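The Slab Question

Glossy wood is back on tables and workbenches. What it's like to live with, set a glass on, and keep clean

Heteo Home & Shop, June issue

Everybody wants a slab. Go into any furniture store this spring and there it is by the door, one long piece of wood under a coat of resin thick enough to skate on. Ramik has a whole room of them now. Prices at Ramik start at 828 dollars for a bare top, no legs, and climb past 1,000 fast once you ask for a finish you can see your face in.

So is it worth it? Depends what you do at your table. And where the window is.

I've spent a lot of time lately leaning over shiny wood. Stores, kitchens, a couple of workshops where the slab gets used as a bench. Took notes, got fingerprints on everything.

First thing — the color. Under resin a reddish wood goes deep, almost like tea. The dark streaks get darker. Cracks and knots that a cabinet maker would once have cut out and thrown in the stove are now the reason you pay extra. Ask to see both ends of the plank before you buy. The good knot is always down in one corner, and you want to know which corner before the thing is in your house.

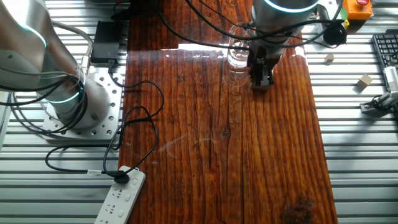
Second thing, glare. Bare oiled wood soaks up light. Resin throws it right back at you. A slab under a bright lamp or across from a window gets a white stripe, and the stripe stays put until the light moves. At dinner, fine. If you're reading or sewing or fixing something small, it's a pain. Turn the table ninety degrees and try again. Costs nothing. A shade helps too, and so does a lamp set low and off to the side.

Third, scratches. The sales people don't bring these up. Gloss shows everything, and what it shows best are the pale curved marks you get from dragging things instead of lifting them. Look at any slab from a low angle and you'll find a few. Felt pads under the heavy stuff. Lift, don't slide. You can buff out the light ones with a soft cloth and a plastic polish — Testard makes a decent one — but go slow, becuase a dull patch in the middle of a shiny board is worse than the scratch was.

Wires are the other thing. A table in a working room collects them. Power strip, adapter, loops of black cord across the corner. On a rough old bench you'd never notice. On gloss you notice. Run them down the back leg if you can, or hang the strip underneath.

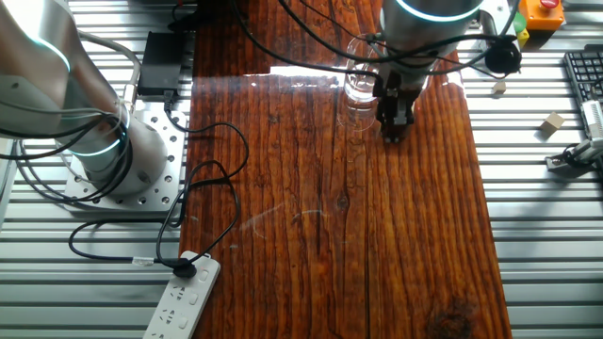 Then what it sits on. Most slabs get sold with steel hairpin legs and most people regret them, they wobble. A long plank is heavy and it wants support all the way along. Metal frame, old workbench, anything flat. Yaman sells a plain base for 200 dollars that I'd take over most of the pretty ones. Check it with a level. Check it again after a week.

And glassware. Here the finish really earns its keep. Clear glass on dark shiny wood looks terrific, you get the shape of it again underneath, faint and upside down. A cheap tumbler looks like something from a catalog. Plain lab beakers too, if you like those, and plenty of people do now for flowers or or pens. Bare pale wood is nice next to it, a small block or a little tray, something with no shine at all.

Just use coasters. Resin doesn't ring the way old varnish does but a hot mug can leave a soft spot, and that one you can't polish out. Give a new finish 2 weeks before anything hot goes near it. 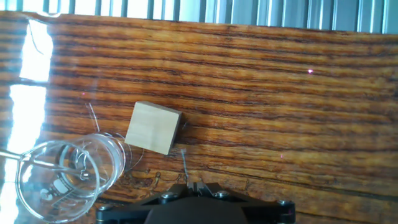
Quick care list

Dust first, dry cloth, along the grain.
Warm water and one drop of dish soap. Wring the cloth out hard.
No ammonia, no scrub pads, no vinegar.
Wipe spills the same day, sugar ones right away.
Keep the offcut if the store will give it to you. Test every polish on that.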